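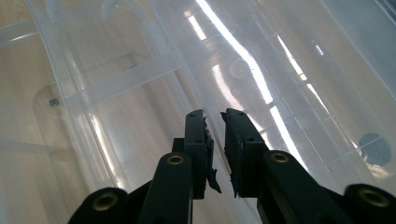

Let the software say it does not know

Most grasping software I have used cannot leave a question open. You hand it a picture and it hands back a pose, with a score that has been squeezed to fit between nought and one. If the picture shows a clear plastic bin with the lights bouncing off it, you still get a pose. It may be a point on a reflection, or a point on the floor underneath, and the arm will set off towards it all the same.

I write planning code for a small company, Cellow, in Celtbridge. Our work depends on a perception package called Clira, which we maintain ourselves, so the complaints below are complaints about our own habits as much as anyone's. My view is that a perception module should be allowed to return nothing, and that the rest of the stack should be built to cope when it does.

Clear plastic is the case that changed my mind. A ribbed bin floor gives you a grid of bright lines, and the long reflections of ceiling lights give you more. An edge detector treats them alike. A depth sensor does worse, as it often reads straight through the wall and reports whatever is behind. Ask which surface a dark round shape belongs to, the inside of the bin or the floor below it, and a single view may not hold the answer. A person would move their head. Our software used to pick one.

We went back over 1,000 logged attempts on clear containers last spring. In 61 of them the planner had been given a target that was not inside the container at all. Every one of those had passed the score threshold. Raising the threshold got rid of some, and also got rid of a good many grasps that would have been fine. The score was measuring how much the patch looked like things in the training set, and a sharp reflection looks like a lot of things.

What we did in the end was dull. Clira now returns one of three results: a target, an empty container, or "unresolved". Unresolved carries a short list of the readings it could not choose between. The planner takes that list and asks for a second view, moved sideways far enough that a reflection would shift and a real object would stay put. If 2 views do not settle it, the job goes to a person.

The objection I hear most is speed. A second view costs time, and people who buy these systems count seconds. That is fair, but the bad grasps were costing us time as well, in a place where it was harder to see. A closed gripper with nothing in it still has to open, back off and start again, and pads that keep catching on hard edges need changing.

The other objection comes from colleagues who think a bigger model will make this go away. It may well help. Kostiuk, the integrator we share a building with, has had better results than ours after retraining, and I have no quarrel with that. But a better guesser with no way to decline is still going to send a pose for every picture, and the code downstream will still trust it. The interface has to change whichever model sits behind it.

We shipped the change in July. The planner code got longer, mostly with handling for cases we had been pretending did not exist. I would like to see the same three results in the other packages we use, starting with the one that tracks the tool.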